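Zwei Handgreifer, ein Würfel und viele Versprechen

Juli 2024

Seit drei Wochen liegt in unserem Labor ein Paar Handgreifer von Prutach, und seit drei Wochen werde ich gefragt, ob wir die alte Teleoperation jetzt endlich abbauen können. Meine Antwort lautet vorerst nein. Warum, schreibe ich lieber einmal ordentlich auf, bevor ich es noch fünfmal auf dem Gang erkläre.

Bisher haben wir Demonstrationen mit einem Leader-Follower-Aufbau aufgenommen: zwei kleine Arme, die man führt, zwei größere, die nachmachen. Das ist langsam, die Schultern tun nach einer Stunde weh, und wer es zum ersten Mal versucht, stößt alles um. Dafür weiß ich bei jedem Datensatz, dass der Roboter die Bewegung ausführen kann. Er hat sie ja gerade ausgeführt.

Mit den Handgreifern fällt der Roboter bei der Aufnahme weg. Man nimmt in jede Hand einen, arbeitet los, und die Lage der Greifer wird über Marker und Kamera geschätzt. Heike Fröhlich, die das Paar bestellt hat, war nach dem ersten Vormittag begeistert. Ich verstehe das gut. Es fühlt sich an wie Arbeiten mit etwas zu groß geratenen Zangen, und nach ein paar Minuten denkt man kaum noch daran.

Verglichen habe ich drei Aufgaben: ein Tuch falten, einen Becher in einen Halter stellen, ein Kabel durch eine Öse ziehen. Mit den Handgreifern kamen 175 Durchgänge zusammen, mit der Teleoperation in derselben Arbeitszeit 80. So weit stimmt der Prospekt also, und an der Stelle hören die meisten Berichte, die ich gelesen habe, auch auf.

Von den 175 waren nach dem Filtern aber nur noch 113 brauchbar. Der Rest hatte Lücken in der Markerverfolgung, vor allem beim Kabel, wo man die Handgelenke ständig dreht und der Würfel seine Flächen von der Kamera wegkippt. Der Hersteller schreibt von »robuster Erkennung unter allen üblichen Blickwinkeln«. Was ein üblicher Blickwinkel ist, legt offenbar die Kamera fest und nicht das Kabel. 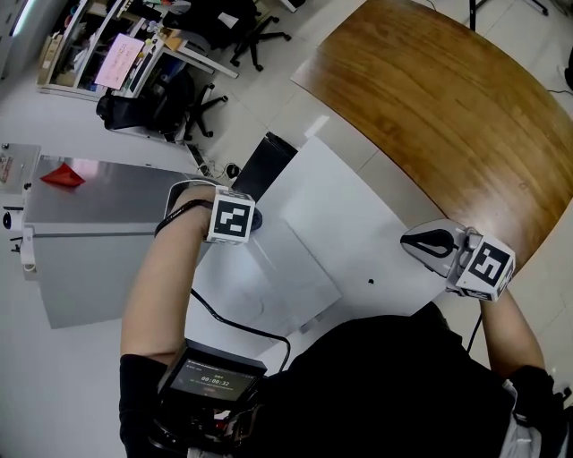 Beide Greifer mit ihren Markerwürfeln über der weißen Platte, der Timer des Aufnahmegeräts bei 00:00:32.

Zum Kabelsalat: Im Datenblatt ist von freier Bewegung die Rede. Bei uns hängt Leitung am Aufbau, und man gewöhnt sich eine Haltung an, mit der man nirgends hängen bleibt. Das klingt nach einer Kleinigkeit. In den Daten sehe ich es trotzdem wieder, denn Lindalva Quintana und ich führen die linke Hand beim Tuch beide in einem Bogen, den ohne Leitung wohl kein Mensch machen würde. Ein Modell lernt diesen Bogen brav mit.

Das Gewicht merkt man erst spät. Der Würfel sitzt oben auf dem Greifer und zieht bei gedrehtem Handgelenk zur Seite. Die Schlaufe am Handgelenk hilft gegen das Fallenlassen, gegen das Kippeln hilft sie nicht. Ambros Egger hat nach der zweiten langen Sitzung die Finger ausgeschüttelt und gemeint, die alten Arme seien so schlimm gar nicht gewesen. Vor einem Jahr klang er noch anders.

Die Finger selbst sind schwarz und gebogen und greifen Stoff überraschend gut. Den Becher halten sie auch. Beim dünnen Kabel war ich unzufrieden, es rutscht nach vorn in die Spitze, und man drückt fester zu, als man möchte. Zum Vergleich habe ich die geraden Finger von Gerlach am Roboterarm benutzt, die am Kabel klar besser sind und am Tuch klar schlechter. Wer daraus eine Rangliste macht, hat nur eine Aufgabe ausprobiert.

Nun zu dem Punkt, der mich am meisten stört. In der Werbung wird das Übertragen auf den Arm in einem Halbsatz erledigt. Menschliche Handgelenke kommen aber an Stellen, die unser Arm auf dem Tisch nicht erreicht, jedenfalls nicht, ohne sich vorher umständlich umzusortieren. Ich habe die 113 guten Durchgänge durch die inverse Kinematik geschickt und bei einem ordentlichen Teil Gelenkgrenzen oder Sprünge bekommen. Genaue Werte reiche ich nach, wenn ich die Basis des Arms noch einmal neu vermessen habe. Beim ersten Mal war sie 8 Millimeter daneben, mein Fehler, und damit waren zwei Tage Auswertung hinüber.

Außerdem fehlt die Kraft. Bei der Teleoperation habe ich wenigstens Motorströme, ein grobes Maß, aber eins, mit dem man etwas anfangen kann. Bei den Handgreifern habe ich die Öffnungsweite und sonst nichts. Ob jemand das Kabel sanft hält oder zerquetscht, sieht in den Zahlen gleich aus.

Was mir gefällt, will ich nicht verschweigen. Die Einarbeitung ist kurz. Tomoyo Fujimoto hatte die Dinger vorher nie in der Hand und lieferte am selben Nachmittag saubere Aufnahmen vom Tuch. Auf- und Abbau gehen schnell, und man kann auch dort aufnehmen, wo kein Arm steht. Für einfache Aufgaben mit viel Abwechslung würde ich sie jederzeit nehmen – für alles mit Kontakt und Drehung vorläufig nicht.

Die Zeitstempel sind noch ein eigenes Ärgernis. Aufnahmegerät und Kamera laufen bei uns nicht auf derselben Uhr, und der Versatz wandert im Lauf einer Sitzung. Ich klopfe deshalb am Anfang und am Ende zweimal mit dem Greifer auf die Platte und richte die Spuren danach aus. Der Support von Prutach hat mir dazu ein Firmware-Update empfohlen, das ich längst installiert hatte.

Im September bekommen wir leihweise ein Paar von Beltport, das ohne Marker auskommen soll und die Lage nur aus Kamerabild und Inertialsensor schätzt. Ich werde dieselben drei Aufgaben aufnehmen, mit demselben Tuch und demselben Kabel. Bis dahin bleiben die Leader-Arme angeschraubt. Wer Rohdaten vom Kabelversuch haben möchte, schreibt mir bitte eine Mail, die Kommentare lese ich nur unregelmäßig.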